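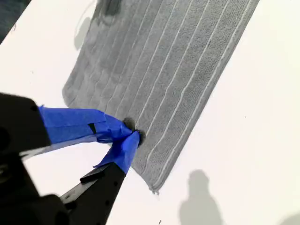 3.2 Recogida de demostraciones

Las demostraciones se grabaron por teleoperación con el sistema Pilitz, en el que el operador mueve un brazo guía y el brazo seguidor reproduce la postura y la apertura de la pinza. Participaron 12 operadores, todos con una sesión previa de práctica que no se incluyó en los datos. En total se obtuvieron 1.587 episodios, de los que se descartaron 227 por pérdida de comunicación o por abandono de la tarea.

La Figura 2 muestra el agarre de la toalla por uno de sus bordes. Los dedos llevan cinta azul y la tela se pellizca entre las dos puntas, con lo que el borde queda ligeramente levantado. Este tipo de agarre resultó más difícil de enseñar que el de objetos rígidos: el operador no recibe fuerza de retorno y debe juzgar el contacto a simple vista.

Figura 2. Agarre del borde de una toalla gris sobre mesa blanca.

Como alternativa se probó la guía manual, con el brazo en compensación de gravedad. Los episodios así obtenidos duraban hasta 13 segundos menos, pero la mano del instructor ocultaba a menudo el punto de contacto. Por ello solo se emplearon en la comparación de la sección 4.3, junto con el conjunto Anside.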